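3.2 Parts and sorting

The parts came from access control units that Rasard had taken out of service. Locks were kept with their wiring, as the Hedum guide asks, and bare boards went to a separate group. 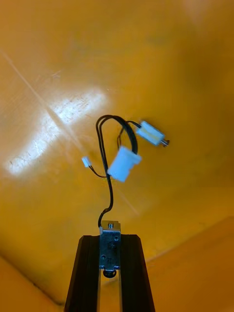
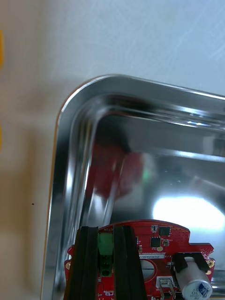 Figure 3. Parts from the set. First: solenoid lock with black wires and white connectors. Second: red circuit board over a steel tray.

Boards with terminal blocks were listed apart from the other 8. Two locks had no label and were left out of Table 2.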